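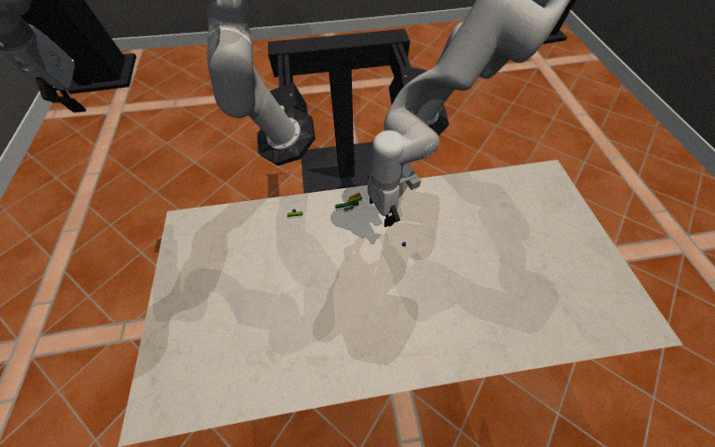 Two white robot arms at a pale work mat, with a small blue cube. Computer rendering.

About Villska

Villska is an independent evening school for adults. We teach reading and writing, spoken English, bookkeeping, and the preparation courses that adults need when they return to formal study after a long time away. The school is governed by a board of nine trustees and is licensed to operate as a nonprofit educational institution. Our classes are held at Marudus House on Orchard Street and, for certain courses, at our second site in the former Chege Building near the bus station.

The school enrolls 200 students in each term. Most are employed during the day, and many have children at home. Classes therefore begin at 6:15 in the evening and end at 8:45, with a break of 15 minutes. A smaller morning program is offered to students who work nights.

Our History

The school began as a reading class in the back office of a shipping firm. The firm had hired a number of men and women who could do their work well but could not complete the written forms that went with it, and two of its clerks offered to stay late and help. Within a year the class had outgrown the office, and the clerks rented a room over a pharmacy. They took the name Villska from the street on which the pharmacy stood, which has since been renamed.

For many years the school moved often. It met in a church hall, in a closed dress shop, and for one long winter in the dining room of a hotel that was waiting to be sold. Records from this period are incomplete. We know from the surviving attendance books that spoken English was added at the request of the students themselves, and that bookkeeping followed when a retired auditor agreed to teach it without pay. The auditor's handwritten course notes were in use, with corrections, until the present textbook was adopted.

The purchase of Marudus House gave the school its first permanent home. The building had been a music store and retains the wide front windows and the sloped floor of the recital room, which now serves as our assembly hall and seats 225. The upper floors were divided into classrooms. An elevator was added later with the help of a public grant, and all teaching rooms can now be reached without the use of stairs.

The Chege site was opened when the waiting list for spoken English had grown to the point that students were being asked to wait a full year. It holds four classrooms, a small office, and a supervised room where children may do homework while a parent is in class.

Our Purpose

The trustees have adopted the following statement of purpose: "Villska exists to give any adult who asks for it a sound education in the skills of daily and working life, at a cost the adult can meet, and in the company of others who are learning."

The last part of that statement was debated at length before it was adopted. Private tutoring is often proposed to us as a faster method, and for some students it is. The school nevertheless continues to teach in classes. It is our experience that adults who have been embarrassed by their schooling in the past gain a great deal from sitting beside others in the same position, and that they are more likely to attend on a difficult evening when they are expected by their classmates.

No class is larger than 25 students. Classes in beginning reading are kept much smaller than this, and a second teacher is assigned to each of them.

Programs of Study

Reading and Writing is taught at five levels. New students meet with a member of the teaching staff before they are placed, and the meeting includes a short conversation and, where the student is willing, a short piece of writing. There is no entrance examination. A student who is placed at the wrong level may move at any time during the first three weeks of the term by speaking to the office.

Spoken English is open to adults whose first language is another language. The early levels deal with ordinary situations such as a visit to the doctor, a telephone call to a landlord or a conversation with a child's teacher. The upper levels are given over largely to discussion. Students choose many of the topics, and recent terms have included lively evenings on local elections, on the price of rent, and on whether a dog should be kept in an apartment.

Bookkeeping is a two-term course. The first term is done entirely on paper. Students keep a full set of accounts for a small imaginary business, close the books at the end of the period, and prepare the statements. The second term introduces accounting software and payroll. Those who complete both terms receive a certificate from the school, and a number of local employers have come to know it.
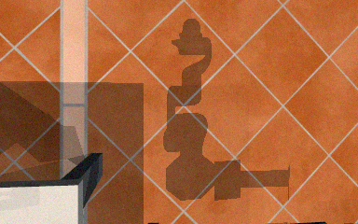 Return to Study is intended for adults who plan to enter a college or a trade program. It covers mathematics through basic algebra, the writing of essays, note taking, and the management of time. The final four weeks are spent on applications. Students in this course are also matched with a former student who has already made the same step, and the pairs meet as often as they find useful.

The Zastar Program is the newest of our offerings. It brings Villska teachers into workplaces at the invitation of the employer, so that staff may attend class on the premises and during paid hours. The content is agreed in advance with the people who will attend as well as with the employer. The school does not report the progress of any individual to an employer without the written consent of that person, and this condition is included in every agreement we sign.

Teaching Staff

All Villska teachers are paid. The school ended its reliance on unpaid teaching many years ago, when the trustees concluded that students were entitled to expect the same teacher from the first evening of the term to the last. Teachers of reading and of spoken English hold a recognized qualification in the teaching of adults. Teachers of bookkeeping have worked in the field.

Each teacher is observed once a term by a colleague and once a year by the director. The observations are followed by a written comment, to which the teacher may reply, and both papers are kept on file. New teachers spend two weeks in the classroom of an experienced colleague before they take a class alone.

The director of the school is Nuala Keogh. Ms. Keogh joined Villska as a teacher of beginning reading and continues to teach one evening class at that level. Before her appointment as director she was responsible for opening the Chege site and for writing the placement procedure that is still in use. She reports to the board of trustees and attends its meetings without a vote.

Fees and Assistance

The fee for any evening course is $100 per term. Books are lent free of charge and are to be returned at the end of the course, although students of bookkeeping often prefer to buy their own copy so that they can write in it. Students may pay in full at enrollment or in four equal parts of $25.

A student who cannot meet the fee should speak to the office before deciding not to enroll. Assistance is given from a fund established by former students, and requests are decided within one week. The names of those who receive assistance are known only to the director and the office manager - they are not shared with teachers or with the trustees.

Fees cover less than half the cost of instruction. The remainder is met by income from the Zastar Program, by a yearly grant, and by gifts. The audited accounts are available for inspection at Marudus House during office hours, and a printed copy will be mailed on request.

Governance

The trustees serve terms of three years and may be elected twice. Two seats on the board are reserved for former students and one for a member of the teaching staff. The current bylaws were approved on July 31, 2022, and replaced an earlier set that made no provision for student members.

The board meets six times a year. Its meetings are open to enrolled students, with the exception of matters concerning individual employees. Minutes are posted on the notice board outside the assembly hall once they have been approved.

Enrollment and Visits

The school year begins in September, and new students are also admitted at the start of the winter and spring terms. Enrollment takes place in person at Marudus House. Applicants are asked to bring a document that shows their name and address. The school does not ask about citizenship or immigration status.

Visitors who wish to sit in on a class are welcome to do so with the agreement of the teacher, which the office will arrange. The office at Marudus House is open from noon until the end of evening classes. The Chege office opens at 5:30 and can accept payments by check or card, but it does not keep cash.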